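Clearing and Wiping Down a Wooden Table After Food Prep

A bare timber tabletop is good to work on, but crumbs settle in the seams between the planks and spills soak in if they are left. The method on this page suits a plank table used for cutting fruit, mixing and general kitchen jobs. It takes less time than washing the dishes, and it is best done before you start on them.

You will need:
a shallow plastic tray
a bowl for the sponge
a sponge
a soft cloth for drying
mild dishwashing liquid
warm water

Any tray with raised sides will do. We keep a green one at the back left corner of the table, with the sponge bowl directly in front of it, so the wet things stay together on one side and the food stays in the middle.

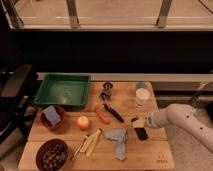 By the Mbeki Kitchen Notes editor
October 29, 2020

Step 1. Sort before you wipe

Do not start wiping around things. Leave everything where it is for a moment and decide which of three places it belongs in: the fridge or pantry, the sink, or the rubbish and compost. Whole fruit such as an apple can go straight back to the fruit bowl. Anything already cut goes into a container with a lid.

Cups with something left in them come next. If it is yoghurt or cream you want to keep, cover it and put it in the fridge. If not, scrape it out with a spatula before the cup goes in the water. Dairy left in a sponge will smell by the next morning.

Step 2. Move the sharp things by themselves

Knives go to the sink first and one at a time. Check under the cloth before you pick it up, as a small paring knife is easy to miss in the folds. Carry each knife with the point down and lay it beside the sink -- never in a bowl of soapy water where the next person will put a hand in.

Step 3. Deal with the bowls

Bowls of small dry goods such as nuts or beans should be moved before any water comes near the table. Lift them with both hands. If you drag a full bowl over the seams it will catch and tip, and you will be picking things out of the cracks for the rest of the afternoon. 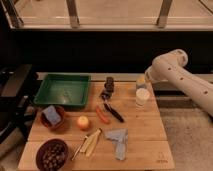

Step 4. Brush, then wipe

Use a dry pastry brush to flick crumbs out of the seams, working along the planks. Catch them in the tray held just under the table edge.

Mix 2 teaspoons of dishwashing liquid into a litre of warm water. Wring the sponge out well -- it should be damp and no more -- and wipe with the grain. Rinse it often. For a sticky patch, rest the damp sponge on it for 30 seconds and try again. Do not use the scourer side, which will leave the surface grey and furry.

Step 5. Dry it straight away

Go over the whole top with the cloth, pressing it into the seams. Shake the cloth out afterwards and hang it up. A crumpled cloth left on timber overnight can leave a mark the colour of weak tea, and that has to be sanded out.

Step 6. Oil when it looks dull

We oil our table every 6 months, in July and again in summer. Use a food-safe oil, 50 mL for a small table, rubbed in thinly and left overnight. Wipe off whatever has not soaked in before you put anything back.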